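Temley Grief Diary Set: data card

Version 3, last revised Jul 4, 2023
Maintained by Renata Sadowski and Keegan Beaudoin

What the set contains

The Temley set holds daily written entries from adults who had lost a spouse, parent or sibling in the two years before they joined. Each person was asked to write once a day for 14 days and to rate four things after writing: sadness, yearning, sleep the night before, and how much contact they'd had with other people. Entries run from a single line to several pages. We did not set a minimum length.

People joined through two support services, Kerslake and Dramdale. The Plulow entries in version 1 were taken out because the consent form used there did not cover sharing. If you still have a copy of version 1, please delete it.

Files

entries.csv – one row per person per day, with the text and the four ratings
people.csv – age band, relationship to the person who died, months since the loss
prompts.txt – the exact wording shown each evening
codes.csv – theme codes, explained below

The person column links all the tables. Days are numbered from the person's own first entry, so day 1 is not the same date for everyone. Calendar dates have been removed, along with names, towns and employers, which appear in the text as bracketed tags.

Ratings

All four ratings use a scale from 0 to 10. A blank means the question was skipped. Please don't read a blank as a zero. Sleep was rated for quality, and a few people wrote hours instead – we could tell from their notes, and those values are blanked in this version.

Yearning was a single question, "How strongly did you miss them today?" It is not a clinical measure and can't be used to say whether someone has prolonged grief disorder.

Theme codes

Keegan and Renata each read every entry and marked it against 13 themes, including guilt, relief, anger, dreams and practical tasks. An entry can carry any number of themes. Where the two readers disagreed, both codes are kept in separate columns. We chose not to settle them, so you will need to decide how to combine them. Relief was the hardest to agree on, mostly after long illnesses.

Known problems

People who stopped writing early tended to report high sadness in their last entries, so averages for the second week probably look better than they should. Those recruited in February had a different evening reminder, and their entries are shorter. The column called reminder marks them.

Most writers were women over 50. We would not use the set to say anything about young adults or about people who lost a child.

Use and access

The files are free for research and teaching. Don't try to identify anyone, and don't quote more than two sentences from one person in print. Send corrections to Renata, with the person number and day.

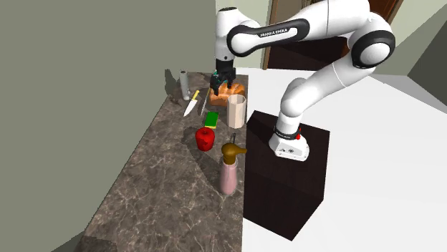 Requests for the original prompts in Polish go to Keegan. The translation has not been checked against the English wording yet, so it is left out of the download for now.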